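Path sweeper robot — buy, lease or wait? (first year budget)

mossandgravel
Hi all, long time reader, not much of a poster. I look after the grounds at Sorkow (three of us plus whoever we can borrow in fall) and I've been told to put together a number for an autonomous path sweeper by the end of April. Blowing and sweeping eats our mornings and I'd love to hand at least the boring straight parts to a machine.
It's mostly asphalt, mostly flat, grass right up to the edges:

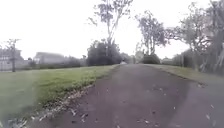
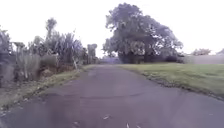 So we've got 2 quotes. One is to buy the Flaseck outright, with a dock and a service plan. The other is a lease on the Inetis, which is smaller, has a narrower brush, and they come out and do the mapping for you. The lease looks cheap until you multiply it out over 4 years, and then it passes the purchase price with room to spare. My boss likes the lease because it comes out of operating money and doesn't need a capital request. I like owning things. What would you do? And what did you forget to budget for the first time?

Garba Ezeani
Brushes! Brushes brushes brushes. We bought ours on the sticker price and I had put in one spare set for the year, which was gone before summer (our asphalt is rough as anything). Get the brush price in writing and ask how many hours they expect from a set, then cut that number down for real life.
Also the hopper. Ask how big it is. Leaves are mostly air and a small hopper means somebody walking out to empty it all morning, and then what have you saved?

kyurt_grounds
Going to disagree with the whole idea a little. Your edges are what's going to cost you, and I don't think either of those machines will fix that. Where the litter builds up against the grass it packs down and a side brush just skates over it. You'll still be out there with a shovel or a blower. I'd spend a third of the money on a good walk-behind and keep the rest.
— Kadir Yurt

mossandgravel
Kadir, fair, and I did wonder. The Flaseck rep swears by the side brush but he would, wouldn't he. I was figuring we'd clean the edges by hand once, properly, and then have the robot keep up with it. Is that dreaming?

Garba Ezeani
Not dreaming, that's how we do it. One ugly week with shovels and then the machine goes out every day. The trick is every day. Skip a week in leaf season and you're back to the shovels. I'd put that first cleanup in your budget as labor so no one is surprised by it.

kyurt_grounds
Every day, sure, if it isn't down with a sensor fault. We had a Kong on trial for 2 months and I rescued it more than I used it. Long grass hanging over the path, it would see that as a wall and stop dead. So now you're edging more often to keep the robot happy, and that's hours too.

bramblefoot
The Kong is an older machine though, I wouldn't judge the others by it. We lease an Inetis and it slows down for grass but goes on by. Where it gets confused is under big trees, where the GPS gets patchy. Ours has the camera add-on for that and it was NOT in the first quote. Ask about it!!

mossandgravel
Oh that is good to know, we've got big trees all over the place. Just checked and it's listed on the Inetis quote as "optional positioning package" with no price next to it. Sneaky.

Garba Ezeani
Make them demo it on your paths before you sign anything. Your worst stretch, under the trees, and pick a gray morning with leaves down. If they'll only come out and show it off in a parking lot, that tells you plenty.
For what it's worth I'd buy. Leases are fine but read the part about moving it to another site or changing the map. We paid extra each time we wanted a new route.

bramblefoot
And I'd lease, at least for the first year. These things change fast and you don't want to be stuck with the old one. Can you get a 12 month term with an option to buy? Ours did that and took off part of what we'd already paid.

mossandgravel
Asked! They'll do a year but the monthly goes up, and the credit toward buying is 60 percent of payments. That's better than I expected, so I'm less grumpy about the lease now. I still have to find money for the shed power, the dock needs its own circuit and our electrician is booked out forever.

kyurt_grounds
Get the shed quote first. Ours came in higher than the walk-behind would have cost, and the trial was over before the dock was wired up. We charged it off an extension cord in the break room the whole time.

mossandgravel
Ha, okay, calling the electrician this afternoon. I've got a demo request in with both companies and I'll post the brush prices when I have them. Kadir, which walk-behind are you running? If the boss balks I'd better have a plan B in the folder.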